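Kerkley Table Clearing: teleoperated demonstrations for a single arm

Data card. Maintained by Ishbel Swanson and Teun Leemans.
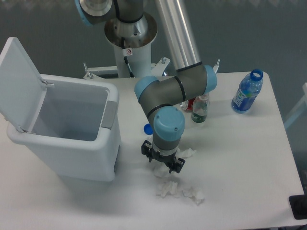
The set holds 142 demonstrations of one task: pick up small waste items from a tabletop and drop them into an open bin. An operator drives the arm remotely for the whole episode. There is no scripted motion and no replanning between the operator's command and the controller, apart from a speed limit.

Task definition

Items are crumpled tissue, bottle caps and plastic drink bottles. Layouts vary between episodes. An episode starts with the bin lid open and ends when the operator releases the last target item or presses stop. The order of picks is left to the operator. In 68 episodes the instruction covers tissue only, and bottles on the table are to be left standing.

Collection

Three operators took part: Juwita Sitompul, Fikri Kusuma and Teun Leemans. Each did an hour of practice that is not included. The leader device is a small passive arm held in one hand, with a trigger mapped to gripper width. Joint angles from the leader are scaled and sent to the follower. Collection ran through May, mornings only.

Contents of an episode

joints - measured positions and velocities, follower arm
command - target positions after scaling
gripper - commanded and measured opening
rgb - one color view of the table from above
text - the instruction given to the operator
outcome - success, partial or abort

Joint and command streams are logged at 200 Hz. Color frames are stored at a lower rate with their own timestamps; use the nearest-timestamp loader and do not index by row. Measured gripper opening lags the command by a few samples, and we left the lag in.

Labels

Outcome was entered by the operator and checked by Dirk Van der Linden against the video. Where they disagreed, the second label was kept and the first is in outcome_raw. A tissue left hanging over the bin rim counts as partial.

Known problems

- Tissue grasps are often repeated. The fingers close on a fold, the clump slips, and the operator tries again. Retries are not marked.
- The forearm hides items at the back of the table in many frames. Bottles are affected more than caps.
- Caps lying on their side are picked from above in nearly every case, so there is little variety in approach angle.
- Operator 2 pauses before release. Trim on joint velocity if this matters for your policy.
- Early episodes have a slightly different leader scale. See scale in the metadata.

Suggested split

Use the lists in splits/. They hold out whole layouts, so near-identical starting states do not end up on both sides. Aborted episodes are excluded from both lists but remain in the archive.

Questions about the logging format go to Fikri Kusuma, all others to Ishbel Swanson.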